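Sink station, second pass. 

Double basin, stainless, single-lever faucet over the divider. The wire rack spans the left basin and rests on the rims by its end brackets. The right basin stays clear for rinsing. 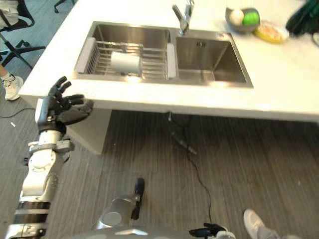
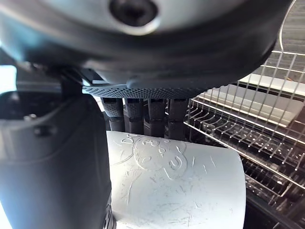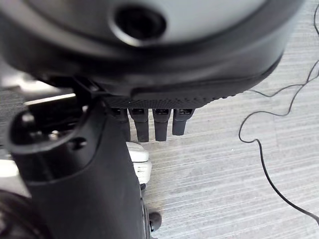
First one: rack over the left basin, roll lying in it, bowl to the right.

The roll is only parked there. Permanent spot is a Dokell holder under the wall cabinet, 16 inches above the counter. Brackets arrive in January, according to Filldale.

Rack clearance matters more than I expected. With the rack on the left, anything taller than a dinner plate gets close to the faucet when the spout swings over. I measured 32 mm at the tightest point — enough for bowls, tight for a saucepan.

Kristof Vanhove asked why not put the rack on the counter. Drainage. Over the basin it needs no tray and no mat to wash.

Open item: the cable under the counter. It needs clips along the underside, 19 cm apart. Doing that next.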